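**9 November 2021, bench 2, Eide room**

Tabletop finish again. The Mirkel sheet says their hard oil is good for 921 wipe-downs before it needs another coat. I'd like to know who stood there and wiped. We put ours on in February and I've kept a tally on the door, which stands at 604, and I already think the top looks flatter than the spare board in the cupboard. Could be the light. Could be that I want Mirkel to be wrong.

Did the thumbnail test in 18 spots on the spare board. No marks, but that board has had no work done on it, so it proves very little. Lolleck claims their wax would do the same job for less. Their sample card smelled nice and came with no numbers at all.

Bench and side panels:
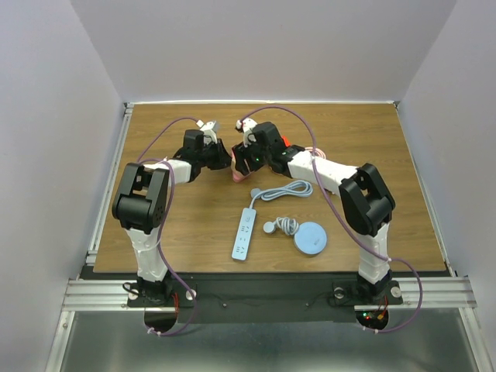
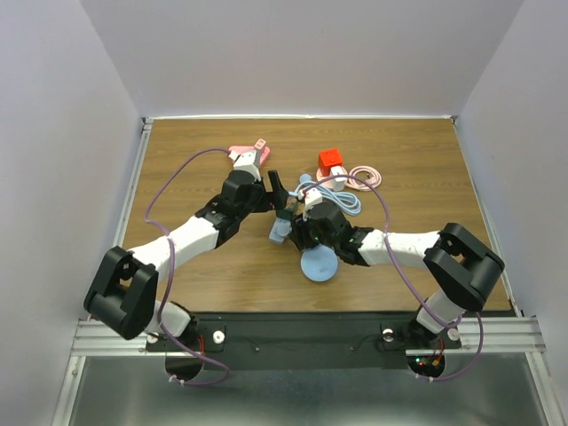

Brown top, pale panels on three sides.

I still don't buy the argument that pale panels make finish problems easier to spot. Glare off a smooth wall hides a dull patch as well as it shows one. If we want to settle it, take a gray card and a desk lamp, hold the lamp low along the grain, and look from both ends — not from the stool, where everything looks fine.

Plernton cleaner: stopped using it. The label says "safe on oiled wood" and the small print says to rinse, and those two don't sit well together. Back to a damp cloth and a dry one after.

To do:

- cut the spare board in half, wax one side, oil the other
- leave both 35 days before touching them
- new tally sheet, the old one is nearly full
- ask Mirkel what they count as a wipe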